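March 9, 2021

Finish trials, oil batch 2, continued from the pine offcuts.

Aline wants a decision on the table finish before the April order goes in, so I restarted the comparison with a fixed procedure. Previous results are hard to use. We changed grit and oil on the same boards and can't separate the two.

Procedure as run:

- Sand to 70, vacuum, raise the grain with a damp cloth, leave overnight.
- Sand to 225 (Orkel discs, new sheet per board). The disc box says 220 on the lid and 225 on the sheet. I have logged it as 225.
- First coat by rag, wipe off after 20 minutes. Second coat next day, same method.
- No 500 pass between coats on boards A and B. Board C got one, by hand, with the grain.

Observations:

Board A (Illska oil, neat) – even color, slight drag under the palm. Knots took less oil than the surrounding wood and stayed dull after the first coat. Second coat mostly fixed it.

Board B (Illska, thinned) – went on faster, but end grain drank almost all of the first coat. Needs a third. Not worth the saving.

Board C – best surface of the three. The hand pass added a lot of time on a narrow board. On a full top it would be most of a morning.

Water test on A and C: drops left for an hour, wiped, checked again the next day. Faint ring on A, none on C that I could find with a raking light. Gayan Jayawardena checked both boards without being told which was which and picked the same one.

Color is the remaining question. Pine goes orange under this oil and will go further with age. The Kanagaratnam top is the tone I would treat as the upper limit. Anything warmer will look wrong next to painted walls.

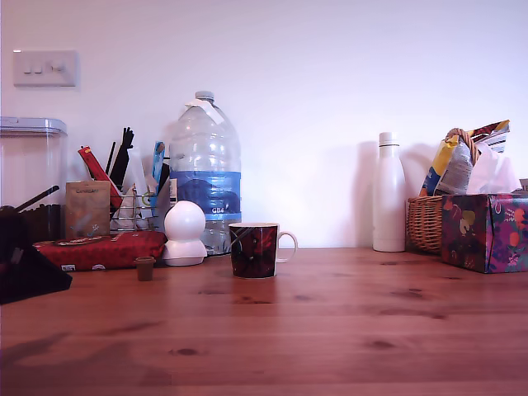 Fig. 1. Warm orange-brown pine against plain white wall. Grain lengthwise, two darker knots.

To do:

- Repeat C with a light machine pass at 500 and compare by touch.
- One board with white pigment in the first coat – ask Gayan what he used on the shelves.
- Put A and C in the south window, half covered with card.
- Oily rags flat on the rail outside, not in the bin.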